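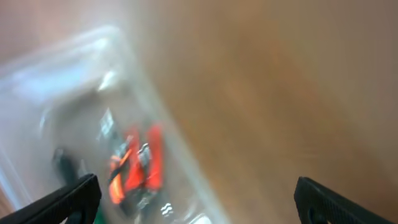 Clear plastic container on a wooden surface.

Home Visits Packaging Materials Archive Contact
Search this site Enter keywords Go

Visit report: Flarkitz thermoforming plant

Flarkitz makes rigid food trays and hinged clamshells from recycled PET. The visit took place in January and followed the material from the bale store to the packing hall.

Sorted bottle flake arrives from Venckus in bulk bags. Each delivery is sampled for moisture and stray PVC before it is released to the dryers. The plant runs two extruders, and the sheet leaves the chill rolls at a thickness of 500 microns. A gauge crosses the web continuously and the operator corrects the die bolts from the screen. Edge trim goes straight back to the granulator.

Forming is done on 5 lines. The sheet is heated between ceramic panels, drawn into a water-cooled tool by vacuum and pressure, then cut and stacked. Line 712, the newest, was running a fruit punnet for Flelari. A tool change was under way on the line next to it and took the whole of our time in the hall. The fitters put this down to a worn locating pin - a spare was on order.

The test room was the most useful stop. Trays are loaded in a compression rig until the side wall buckles, and the hinge is opened and closed by hand. Rim shape matters more than I had expected. A small change in the radius gave a stiffer tray from the same sheet, and the staff had the load curves to show it.

Questions about clarity were answered plainly. Recycled flake gives a slight grey tint, which is more noticeable in a stack than in a single tray. Some buyers accept it and some ask for a virgin outer layer, at extra cost.

Noise in the granulator room is high and ear defenders are issued at the door. Visitors should allow 10 minutes for the safety talk. Parking is behind the bale store.

Previous Next Back to visits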